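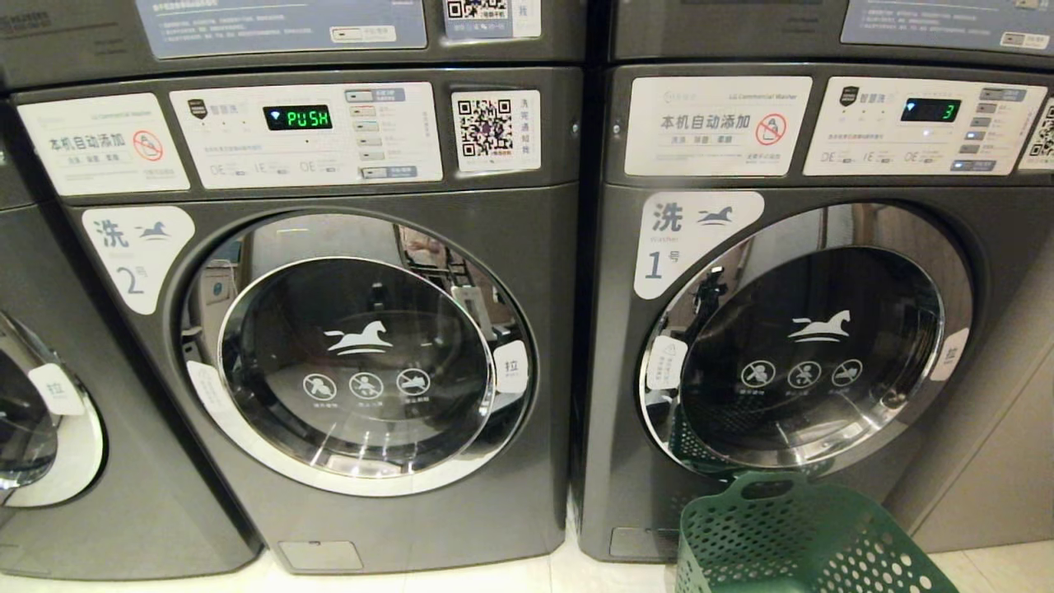

Good news if you've been trying to book a bed in Linville over summer: the Vellow is open again! I wandered up Nisbet Street to have a sticky beak on the first morning and ended up staying two nights, so take this as a report from someone who was pretty comfy at the time.

The old guesthouse shut in winter so the roof could be done, and the owners used the break to redo the upstairs as well. There are now 39 rooms, and 37 of them are taking bookings. The last two, at the back over the kitchen, are still waiting on carpet and should be ready in January.

Mine looked out over the river and had a proper desk, a kettle and windows that open (hooray). The bathroom was on the small side and the hot tap took its time. Breakfast is included and runs from 7 am — get the plum jam if it's out.

Hartmut Wendt, the manager, told me they'd kept the front bar the way it was, apart from a new coat of paint. "People would've had my head otherwise," he said. The same dartboard is on the wall and the same grumpy regulars are under it, as far as I can tell.

If you're driving, come in the Larnstead road side, as the bridge end is down to one lane while the council fixes the kerb. Parking is free behind the building but it fills up by late afternoon. The bus from Larnstead still stops out the front, and the last one gets in at 8.40 pm.

Dogs are welcome in the ground-floor rooms if you ring ahead. Online bookings are working again too, though I rang and got sorted in a couple of minutes. The dining room is doing dinners every night except Monday's usual — sorry, every night full stop now, which is new. I had the lamb.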